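Home | Topics | Desk & Office | Unanswered | Sign in

How do I sort small odds and ends on a shared table without buying a drawer unit?

Chrysoula Koutsoukos
Posted 20 May 2026

I share an office with two other people and we have one black table in the middle that collects everything. Play fruit, balls, a spoon, a tube of something. The desk on the left is just as bad. I put out three red bowls to start sorting and I'm already stuck on what goes where. One has a ball in it, one has the banana and a small red thing, and one is still empty. I can spend 14 dollars at most. Should I get lids, or more bowls, or give up on bowls?

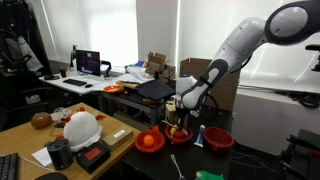 Replies

Belville

More bowls. You can get a pack of 6 for less than that. Lids are a waste, people leave them off.

Þórey Þorgeirsson

I would not buy anything yet. Three bowls is enough for a table that size if each one has a single job. Round things in the first, other play food in the second, and the third for whatever turns up during the day. Empty the third one before you go home.

Tall things do not belong in a bowl. Stand them between two bowls and they stay easy to find.

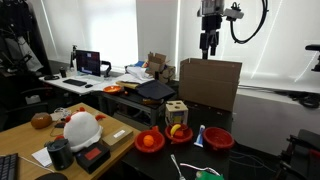 Our office went through the same thing last August, when we moved into a smaller room and had about 200 loose items and one table. What worked was one big open box for anything without a place, checked once a week. A large cardboard box like the one you have is fine for that. The wooden shape-sorter cube can go in it too, and that frees up the space behind the middle bowl. Forks and spoons should go back to the kitchen.

For the desk, move the paper and the plush toy first and see how much is left.

Comments

Jundar: We use bowls too. Label them or they all turn into the same bowl.

Berkura: Agree on the weekly box.

Chrysoula Koutsoukos: Thanks, I'll try it without buying anything and keep the third bowl for strays.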